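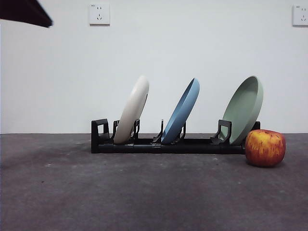 July | by Snežana Radonjić | 4 min read

I spent most of last month staring at our support numbers, and I want to tell you about the one I got wrong. For two years the big figure on our Monday-morning-coffee dashboard at Dondeo has been first reply time. It's a nice number! It goes down, everybody claps, and we move on to the next slide. I'd stopped seeing it, the way you stop seeing a white outlet plate on a white wall until you need to plug in your laptop. Then Tihomir Bošković, who runs the service desk for us, asked me what happened to a ticket after that first reply went out, and I had no answer for him at all.

So I pulled 387 closed tickets and read them. Yes, all of them, over a lot of tea (I don't recommend doing it in one stretch, my notes from the last hour are mostly arrows). What I was looking for was simple: how many times did the customer have to write back before the thing they asked for was done?

In 53 of those tickets the customer had to explain the whole problem again from the start. Same account, same invoice, same screenshot attached a second time. The first reply had gone out fast on nearly every one of them, so on our dashboard they looked like a great day's work. If you'd called those customers and asked how we did, I think you'd have heard something else.

Most of the repeats came from handoffs. A ticket starts in billing, somebody figures out it's really a delivery question, and it gets moved over to Ratus, our routing tool. Ratus carries the subject line across and leaves the notes behind. The person picking it up sees a two-word subject and does the natural thing, they ask the customer what's going on. I'd have done the same.

We made one small change. Anybody moving a ticket now writes a short summary in the first line, in plain words, with what the customer wants and what we've already tried. That's it. Tihomir wanted a form with required fields and I talked him out of it, although he may still get his form if people start writing "see below."

We also swapped the big number. The dashboard now opens with replies per solved ticket, and first reply time has moved down to the second row. I was a little nervous about that one, as the old number has a lot of fans upstairs. So far the only complaint is about the color of the chart, and that's fair, it's a pretty ugly orange.

If you want to try this with your own team, you don't need 300 tickets to get going. Grab 20 from last month, pick them at random (don't let anybody choose the good ones) and count the customer's messages in each. Put a mark next to any ticket where they repeat themselves. You'll know by lunch whether you've got the same trouble we had.

Next month I'll write up how the Barnero team handles callbacks, which they do very differently from us. And if you've got a handoff story of your own, hit reply and send it over. I read everything, and I promise I won't ask you to explain it twice.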